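Network Operations Workshop, Prallow Exchange
Tuesday, February 2, 2021
Entry by Melaniia Stelmakh

The Fedoruk link lost voice service at the start of the morning shift. Data sessions held but slowed. Of 400 test calls placed from the bench, 67 failed to connect. All failures passed through router 2 at Vetham. 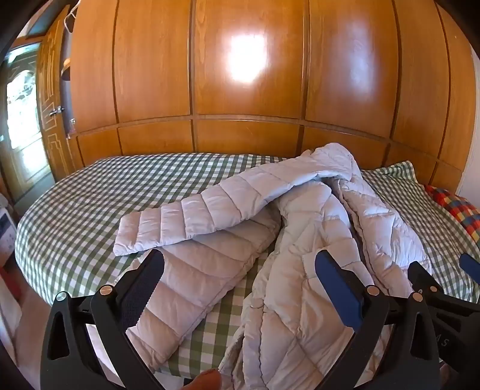 Quilted jacket on gingham sheet, wardrobes behind.

Router 2 was found to be running an older routing table than its pair. The current table was loaded and the unit restarted. A second run of 200 calls completed without a failure. The cause of the mismatch has not been established.

Gumel is to be checked for the same fault before the next software load. Logs are stored in the shared folder under Vetham.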